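How to Check a Board's Response to an Unsolicited Bid

Shareholder guides – Property companies
Last revised October 8, 2026

Scope

These steps are for a private shareholder in a listed property company that has received, or is said to have received, an approach from a buyer. They cover what to read, what to work out and what to put in a letter to the board. They do not cover tax. The worked case is Skovley, an office landlord approached by Puninix.

Step 1. Establish what has been received

An approach can be an expression of interest, an indicative proposal or a firm offer. Find the company's own announcement and note which word it uses. An indicative proposal can be withdrawn without penalty and usually depends on access to the books. A firm offer has funding behind it and a timetable.

Skovley's first announcement said only that it had "received correspondence". The price came out in a second statement, after a question from a shareholder. Save both with their release times.

Step 2. Set the undisturbed price

The premium should be measured against the share price before any rumour reached the market. Go back through the daily closing prices and look for a jump in volume. Take the close on the day before that jump. If there is no clear jump, use the average for the month before the announcement and say so in your notes.

For Skovley the undisturbed price was 298p. A board will often quote the premium against the latest close, and a bidder against the lowest recent one. Write down all of them with their dates.

Step 3. Compare with asset value

Property companies are valued on their buildings as well as their earnings. Take net asset value per share from the last full accounts, then check:

- the date of the valuation and the name of the valuer
- whether the figure is before or after debt is marked to market
- disposals since that date, and the price achieved against book value
- leases that end within 4 years

A bid can be well above the share price and still well below asset value. Both statements will appear in the letters to shareholders, and both can be correct.
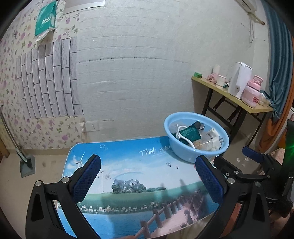
Mahtab Shokri wrote in to say that the lease check should come before the asset value, as a valuation made before a large tenant gives notice is of little use to anyone. She had lost a good deal of time on Skovley's book figure before reading the tenancy schedule at the back.

The order given above is the order in which the papers are normally published. Where the tenancy schedule is already available, there is no harm in starting with it.

Step 4. Read the adviser's terms

The board will name a financial adviser, in this case Rusnák. Look for the fee basis in the circular. A fee paid only on completion gives the adviser a reason to favour a sale. A fixed fee, or one paid on a successful defence, pulls the other way. Neither is improper – but it should be disclosed, and you may ask for it if it is missing.

Check also whether the directors who considered the approach hold shares or options that vest on a change of control. The remuneration report has a table for this.

Step 5. Check whether other buyers were asked

A refusal is easier to defend if the board has tested the market. Search the announcements for "formal sale process" or "strategic review". If neither appears, assume that only the one party has been heard. Pususton, a second landlord in the same towns, was mentioned in the press as a possible buyer of Skovley but made no announcement of its own.
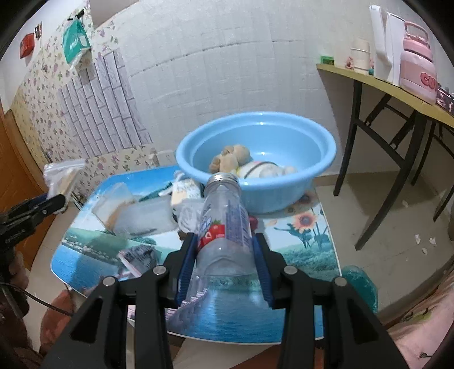 Press reports of this kind should go in your notes under a separate heading, with the date and the publication. Do not quote them to the board as fact.

Step 6. Write to the board

Address the letter to the chair, care of the company secretary. Keep it to one page. State your holding (for example, 2000 ordinary shares) and the name in which it is registered. If you hold through a nominee, ask the nominee for a letter confirming your interest and enclose a copy.

Ask for specific items:

- the date on which the approach was first put to the full board
- the asset value the board relied on in reaching its view
- whether the bidder was given access to information
- the basis of the adviser's fee

Avoid asking the board to say what price it would accept. It will decline, and the rest of the letter may go unanswered.

Step 7. Record the reply

File the reply with the announcements in date order. If no reply has come by the time notice of the next general meeting is issued, the same questions can be put at the meeting. Skovley's is in November, and questions sent in advance must reach the company secretary in writing.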